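Teaching with your hands

I've been putting off writing about the new project because I kept thinking I'd wait until it was finished, and then it dawned on me that it won't be finished for ages and I'm having far too much fun to keep quiet about it. So! For the past while I've been spending most of my evenings teaching a robot to tidy up. Soft things, mostly: felt, fabric, hats, little toys, stuff that flops.

If you read the older posts you'll remember my first go at this, which was all remote control. I had a pair of joysticks on the desk and a small arm clamped to the other end, and I'd drive the arm through a job while the computer recorded every joint. It worked, in the sense that the arm moved and the files got bigger. But wow, it was slow. Picking up a sock took me the better part of a minute. I'd come in too high, then too far left, then I'd nudge the whole thing off the table with the wrist. My best evening with the joysticks gave me 30 usable recordings and a stiff neck.

Then Virgilio Cruzado lent me a hand-held gripper he'd put together (he calls the design Mastatari and won't say where the name comes from), and everything got faster. You hold it by a handle, you squeeze, two fingers close. There's a wide camera on it that sees pretty much everything in front of you and a good deal to either side. You do the job with it, walking around like a normal person, and the recording becomes the lesson. The robot doesn't have to be in the room at all! Later on you work out from the video how the gripper moved and the arm learns to make the same moves.

I can't get over how different it feels. With the joysticks I was always thinking about the arm. With the gripper I'm thinking about the hat.

There are things you have to unlearn, though. My first batch was terrible, and Sevim Polat went through it with me one night and was very kind about it. The trouble was that I was cheating without noticing. I'd pin a piece of cloth against my leg while I got a better grip on it. I'd give a thing a little flick so it landed the right way up. Lovely tricks if you have a leg and a wrist like mine, but the arm has neither, so those recordings were teaching it half a task. Out they went.

The other thing was speed. When I got comfortable I started rushing, and rushed recordings have blurry video right at the moment you want it clear, when the fingers are closing. Sevim's advice was to move at the pace of somebody putting away good china. I do that now, and I hum, which helps more than it should.

So what do I record? The job I've settled on goes like this. There's a felt thing, a big soft one, and there are small things that belong in it or on top of it. I pick up a small thing, put it where it goes, let go cleanly, back away, and start the next one. Then I mix it all up and do it again from another side of the room. Morning light, evening light, curtains open, curtains shut. I keep shifting the starting places too, because if the yellow cloth always begins in the same spot the robot learns the spot and doesn't bother learning the cloth. (I lost a whole batch to that one. The arm would go with enormous confidence to a bare patch of floor and close its fingers on nothing.)

I'm up to 234 good recordings as of this week, out of 631 that I made. I know that ratio sounds awful. A lot of the early ones went because of the leg business, a chunk went because I'd forgotten to clean the lens, and quite a few I threw away simply because I didn't like how I let go at the end. Letting go matters so much more than I expected. If you open the fingers while you're still drifting sideways, the cloth comes along with you, and the robot will copy that faithfully every single time.

Felt is a joy, by the way. It has enough fuzz that the rubber tips grab it without much squeeze, and it dents and comes back. Thin cotton is harder, since it slides and folds under itself and you can end up with a pinch of two layers when you wanted one. Anything smooth and rounded is the worst of the lot. I've got rubber tips with a bit of a ridge to them now and they're better, but I still lose a rounded thing more often than I'd like.

Having other people in the recordings has been a big step too. At first I did everything alone, in a cleared corner, and the arm got quite good at working alone in a cleared corner. The moment anyone walked past, it dithered. Real rooms have people in them who sit down and reach across you and hold things up, so now I ask whoever's around to just be there and do what they like. Yakubu Ekpo came over and made a heroic mess for a full afternoon, and the recordings from that day are some of the most useful I have. The arm has stopped treating a sleeve as if it were part of the pile, mostly.

I also did a short round of what people call kinesthetic teaching, where you take hold of the real arm and push it through the motion yourself. I'd heard it was the most natural way of all. For big sweeping moves I loved it, you feel exactly where the elbow runs out of reach, and you learn in ten seconds what I'd spent weeks guessing at. For fine work I found it heavy going. My hands were in the way of the camera half the time, and I'd be shoving the wrist with both palms to get it to tilt a tiny bit. I did 12 of those and kept four. What I took away from it was respect for the elbow: I now do my hand-held recordings from places the arm could really get to, and I've put tape on the floor to remind me.

And does it work? Some evenings, yes, beautifully. I set it going, the arm came down over a folded bit of cloth, hesitated, shifted a finger's width to the right and picked it up clean, and I yelled so loudly that next door knocked. That little shift was mine! I do that shift. I'd never noticed I did it until I saw a machine do it back to me.

Other evenings it picks up the cloth and then holds it in the air for as long as you care to wait. I think I know why. I used to pause at the top of the lift to look for where the thing was going, and a pause looks the same at the start as it does at the end, so the robot can't tell it's time to get on with it. I've been recording new ones where I look first and lift second. Too early to say if it's cured.

A few people asked about the software. I'm using Udance to line up the video with the gripper position, and it does fine as long as there's something with a bit of texture in view. A blank wall throws it off completely, and so does strong glare. Bright windows are a mixed bag: the edges give it something to hold on to, but the camera darkens the rest of the room to cope, and then my black felt pieces turn into one big blob. I've started tilting down a little when I work facing the light. If anyone has a better trick I'm all ears.

Next up is two hands. Virgilio has a second gripper nearly done, and I want to try holding a thing open with one while the other puts something in. I've practiced with kitchen tongs, one pair in each hand, and I'm dreadful at it, I keep closing both at once. I'm hoping to have enough to show by June. I'd also like to try a session where two people record together, a gripper each, and find out whether the robot can learn to wait its turn.

Oh, and the battery in the handle. It gives out without any warning, so I now swap it whenever I make tea, and I drink a lot of tea.

One from the felt recordings to finish with.

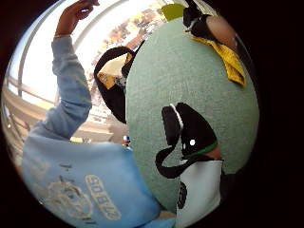 Funmilayo Chukwu: The bit about pausing at the top of the lift made me go back and check my own recordings and I do it too, on nearly every one. I tried trimming the pauses out afterward and it helped some, but the motion got jerky where I'd cut. Recording fresh ones is probably the way to go. Do you start the next pick from the same height every time, or do you vary that as well? I've been keeping mine fixed and I'm starting to think it's a mistake.

Contact | © 2026 Teaching with your hands | Back to top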